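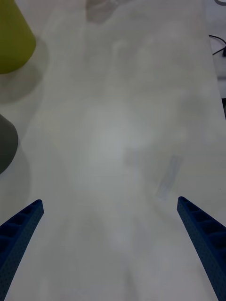 Right, people keep asking what I do all day now, so a thread. I teach a robot arm to pick things up and put them down, mostly by doing it myself several hundred times while it takes notes. 1/

We're the small-objects corner of a project called Zirnmont. Other people get doors and drawers. We get cups, pots, bits of tape, lids, anything you'd find at the back of a kitchen drawer. 2/

The way it works: I sit at the side with a pair of handles, I move, the arm moves. Every go is recorded from start to finish. One go is an episode. When I say "I did sixty before lunch" that's what I mean, and yes my shoulders know about it. 3/

Our target for July is 1396 episodes. We're on 917. I have a paper chart on the wall and colour in a square for every batch, because the dashboard is accurate but it gives me no joy whatsoever. 4/

The view I care about most is the wrist camera, the one looking down past the fingers. It's what the model will mostly be going on, so I try to drive from that and keep my eyes off the table. Much harder than it sounds! You lose all sense of how far down the table is. 5/

Look at the wrist view at the top, fingers open, nothing between them. White table, pale grey smudges, a glare patch a bit above the middle. To me that's "bare table". To a model with forty examples under its belt it could be anything. 6/

Then there's the pale bluish strip past the tip of the right finger. You can barely pick it out from the white. Put that next to the yellow-green thing up in the corner, which you could spot from the car park, and you've got my whole week. 7/

I used to think the strong colours were the useful examples because they came out so clean. Gunārs Bite (he does the training side) very kindly let me believe this for a fortnight and then showed me the results. Lovely on anything bright. Hopeless on anything pale. It just sort of hovered. 8/

So now the pale stuff gets more goes. Clear lids, frosted tubs, white on white. I moan about it and then I do it. 9/

Shadows, though. Shadows are a help! In that same view the green one and the dark grey one below it each have a soft grey shadow spreading on the table, and when I'm driving by camera I lean on shadows all the time to judge where a thing meets the surface. Gunārs thinks the model does too. I've no idea how he'd prove it but I like the thought. 10/

Which is why I stopped fussing over the lights. First week I wanted every session lit the same. Laimutė Dambrauskienė, who set up the bench, came past and turned one of the lamps to face the wall without saying a word. We now shift them between batches. 11/

Same with the smudges. I used to wipe the table down every hour like a café. Now I do it at the start of the day and let it get a bit grubby, seeing as the places this is meant to end up in will be a good deal grubbier. 12/

Somebody asked about the fingers. They're plastic, navy blue, with rows of little pockets along the inside edges. Ours give a bit when they close on something, so a grip that's slightly off still tends to hold. I'm very fond of them. The old hard ones used to ping bottle tops across the room. 13/

We have 2 spare sets in a biscuit tin. Swapping them is a five minute job if you've got the small hex key and an afternoon if Gianni Marino has borrowed it. 14/

What makes a bad episode? Mostly me. Dithering is the big one. If I hang over the thing for three seconds wondering what to have for tea, the arm learns that hanging about is part of the job. 15/

Fixing a mistake is fine, mind. If I come down too far left and shuffle across, we keep it. Those are worth having – the arm is going to come down too far left as well one day and it needs to have seen what you do about it. 16/

What we bin: bumped tables, dropped recordings, anything where my sleeve gets in, and anything where I started before the light went green. I did 4 of those in a row this morning. Very annoyed. Had a biscuit. 17/

Starting position matters more than I'd have guessed. If I always begin with the fingers high and dead centre, it learns high and dead centre and panics anywhere else. So I have a list of starts, written by Dumisani Du Plessis in the tiniest handwriting you ever saw, and I work down it. 18/

I also move the objects between goes. Properly move them, to the edges, half out of view, near each other. Left to myself I put everything back in the same three spots. I'd have sworn I was being random. I was not. Laimutė made a plot and it was mortifying. 19/

Labels! Each episode gets a short sentence, like "pick up the green one" or "move the strip to the left". We write several versions because people don't all talk the same. Dumisani wrote "shift that thingy over" for one and it's staying in. 20/

The labelling tool is called Navickas and it's ours, homemade, and it logs you out if you sneeze. Save after every ten. I'm telling you this as a friend. 21/

Is it boring? Some of it, yeah. By mid afternoon I'm listening to the radio and going on feel. But then they load the new version on and it goes down for the thing on its own, a bit wobbly, and it does the little sideways nudge before it closes. That's MY nudge. I do that. I didn't know I did that. 22/

Haven't seen it manage the pale strip yet. Gunārs wants another couple of hundred goes first and I've been told to use both ends of the table. Kettle's on, then back to it. 23/

Oh and before anyone asks, no, I can't bring it to the Hukstead open day, it's bolted down. 24/

Search posts Go

Comments

marrowfat: Do you do left-handed goes as well? I'm thinking of my mum, who picks everything up from the wrong side.

Poppy Blackburn: Only the one arm so no, but Dumisani's list has a lot of approaches from the left for exactly that sort of thing. Wave to your mum.

tidewrack_jen: We did something similar at Ellodum with fabric and I still dream about tea towels. Try mixing the pale objects in with the bright ones instead of doing them in a block, you drive differently when you know what's coming.

Poppy Blackburn: Ooh, yes, I bet I slow right down in the pale blocks. Will try it tomorrow.

oldbenchvice: How long is one episode?

Poppy Blackburn: Depends on the job, ours are mostly under twenty seconds. Tape takes longer. Everything to do with tape takes longer.

Contact | Copyright Poppy Blackburn | Back to top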